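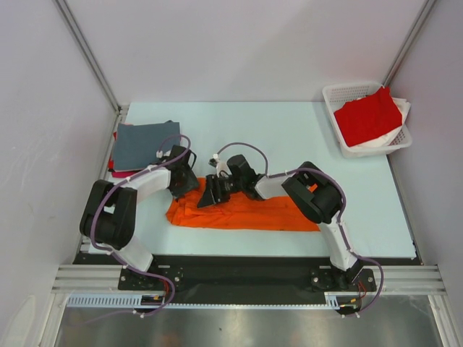
Cuaderno de taller – enero, compras para la celda de plegado

Repaso con Nam-gil Shin de lo que hay que pedir antes de montar la segunda celda. La idea es repetir la actual: dos brazos sobre placa negra, mesa azul claro y paneles por tres lados.

Pinzas: Ritach da 31 días de plazo. Pornisico entrega antes, pero sin dedos de recambio. Pedimos a Ritach y añadimos 3 juegos de dedos negros.

Cables: los morados van sujetos al brazo y aun así hacen bucle cerca de la pinza. Pedir 10 m más y clips blancos. Soon-im Tak prefiere funda textil – que pase referencia y precio.

Paneles y perfil de aluminio: Avotiņš, misma medida que la primera. Falta confirmar si cortan ellos.

Cesta: vale cualquiera de plástico blanco calado. No gastar ahí.
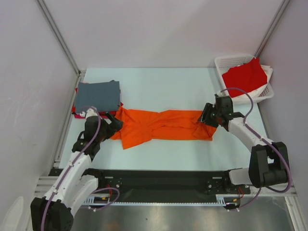

Celda 1, las dos pinzas con la camiseta naranja.

Con la tela así de arrugada no me fío de decidir ya el modelo de dedos. Dejo esa línea abierta en la hoja de Amau, sin importe, y el resto lo mando a firmar. Pendiente: preguntar portes y si el IVA va incluido en lo de Ritach.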